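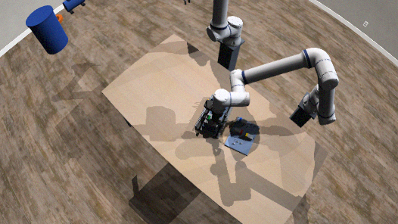
**Can a machine take over small assembly chores on a shop floor today?** Only in part. Our project found that robot arms are ready for jobs that repeat without change, and that people are still needed wherever parts arrive out of place.

# Bench Chores and Robot Arms: Final Project Report

Submitted by Tsehay Mekonnen and Sang-wook Sung
June 17, 2021

## 1. Purpose

The project examined whether routine bench work of the kind performed at Ondieki, a small repair shop, could be assigned to a robot arm. The work consists of picking up small parts, placing them on a board, and passing the board to the next station. All trials were carried out in simulation. No physical equipment was purchased or operated.

## 2. Method

The simulated workspace contains a wood table with two arms mounted beside it on dark pedestals. The work takes place at a flat blue-gray board on the tabletop. The control program, which we named Sustow, was written in May and was not changed once the trials had begun.

A total of 500 trials were run. In the first group, every part started in a known position. In the second group, starting positions were shifted at random. A trial was recorded as complete only when the part was fully seated and the arm had moved clear of the board.

## 3. Results

With known starting positions, 78 percent of trials were completed. With shifted positions, the rate fell to 42 percent. Most failures in the second group occurred at the moment of grasping. The program had no means of checking its grip, and it continued through the remaining steps without a part in hand.

Nine trials were stopped by the program after the arm reached a joint limit. These were counted as failures.

## 4. Discussion

The staff at Ondieki correct a poor grip without stopping work. Our program could not do so, and we consider this the main obstacle to its use in the shop. Household chores would be harder still, as the objects involved differ from one home to the next and are seldom left in the same place.

The results should be read with caution. Friction and part weight were set to fixed values, and we did not test worn or dirty parts.

## 5. Further Work

The next group should add a grip check after each pick and repeat the shifted trials with the same settings. Trial logs are stored in the Sustow project folder, with the failed runs listed separately.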